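Notebook, bowls and the white table
Sun 16 April

Green on the left, pink on the right with the beige one sitting in it. Wunlow set, white table.
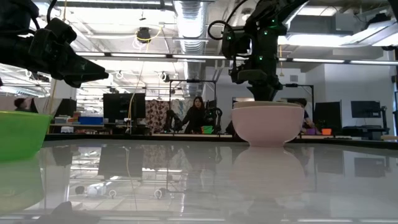 What I was trying to settle

The Wunlow leaflet says the bowls "nest cleanly in any order and lift apart without effort". I don't believe "any order" and I'm not keen on "without effort" either. Přemysl Zeman has been repeating the line as if it were a measurement. It's a sentence on a leaflet. So: nesting, lifting apart, sliding on the polished table, and whether the pink one is as steady as he says it is. It has a narrow foot under a round body, and I've never trusted that shape.

Nesting, dry

Beige into pink goes in easily. The beige rim stays just proud of the pink one, which gives you something to get hold of. Fair enough, that pair works.

Pink into beige doesn't. It sits up on the rim and rocks. I turned it, pressed it, turned it again, same result. Přemysl says no sensible person would stack them that way round. Maybe so, but the leaflet says any order and I tried an order.

Green under the other two is all right if you take the trouble to centre it. If you drop the pair in casually they lean, and they stay leaning. I'd call that nesting with supervision.

Nesting, wet

Rinsed beige and pink under the tap, shook them once each, put beige into pink. It grabbed. Lifting the beige by its rim brought the pink up as well, hung on for a moment, then the pink let go and landed on its foot with a knock. No chip that I can find. Repeated it after a longer shake and it didn't grab. Dried both with a cloth, no grab. So the water is doing it, or the amount of water, and I haven't separated those two properly.

Note for whoever washes up: don't stack these straight from the rack. Let them dry first. I know it takes up the whole drainer.

Lifting apart with something inside

125 g of dry rice in the beige bowl, beige in pink. Lifts out cleanly if you go straight up. If you tip it even slightly on the way out, the wall of the beige catches the inside of the pink and you get a small jerk, and rice over the side. I did this more often than I want to write down before I got the knack of it. Rice on a glossy white table is also very hard to see until it's under your sleeve.

Přemysl's view is that the jerk is my wrist. Could be. He had a go and spilled less, but he did it slowly and he was being watched, so I'm not counting it as a result.

Water

500 ml in the green bowl, poured from the jug. The wall is see-through enough that you can judge the level from the side, and that's the one thing about this set I like without reservation. You can't do that with the pink one. We've been filling the pink by eye from above and I suspect all our "half full" notes from last September are nonsense. Leave them in the book but don't quote them.

Is the pink one tippy?

Empty, pushed at the rim with one finger: it slides before it tips. Same again with the rice in it. This surprised me. I'd written "will tip" on the page beforehand and have now crossed it out, though I've left it readable.

Then I put the damp cloth down and stood the bowl on that. Now it tips, because the foot can't slide. So Přemysl is right that it's steady on the table and wrong that it's steady. We argued about this for longer than it deserved. Suggest we say "steady on the bare table" in anything we send to Jurčo and leave it there.

The table

I still think the gloss is a mistake. It shows you the room upside down, and against that reflection the foot of a bowl is hard to place: I kept setting the green one down slightly before I thought I would. Every fingermark shows as well. The Vakstead polish is supposed to resist marks "for weeks". I wiped it before starting and by the time I'd finished the rice it looked like a bus window.

Does the polish make the bowls slide more? I'd like to say yes. I can't, as I have no unpolished bit of the same table to compare. The underside isn't finished the same way so that's no use. Přemysl proposed stripping one corner. I've said no for now, mainly because we'd be looking at that corner for ever.

Tried a plain paper sheet under the green bowl instead. The bowl stays put on the paper and the paper slides on the table, so nothing gained.

Colours

Small point. The pale pink against the white is weak. From across the room I lose the lower half of the bowl. The green is hard to miss. If Jurčo are going to offer other colours, I'd ask for stronger ones and fewer of them. The Vornetska bowls we had before were an ugly brown but I never once put my elbow in one.

Where that leaves the leaflet

"Nest cleanly": yes for beige in pink, dry. Green wants care.
"In any order": no.
"Lift apart without effort": dry and empty, yes. Wet, no. Loaded, depends who's lifting.

2 out of the three I'd let them keep with changes. "In any order" should go.

I'm aware this is one set. It may be that our beige is a touch large or our pink a touch tight, and the next box behaves perfectly. Přemysl thinks so, but he thought so about the Vornetska ones too.

To do

Ask Jurčo for a second set, and ask for it from a different batch. They'll say they're all identical. Ask anyway.

Repeat the wet test with a measured amount of water, a spoonful in the bottom of the pink, say, instead of "shook it once".

Put a strip of tape on the table where each bowl starts. We keep arguing about how far things slid and neither of us marked where they began.

Find a cloth that doesn't shed. There's fluff in the green bowl and I can see it through the side.

Added later: read this over to Přemysl. He wants it noted that he disagrees with "nesting with supervision". Noted. He also says the knock when the pink bowl dropped was louder than I've made it sound, and he's right about that, so check the foot again in daylight before it goes back in the cupboard.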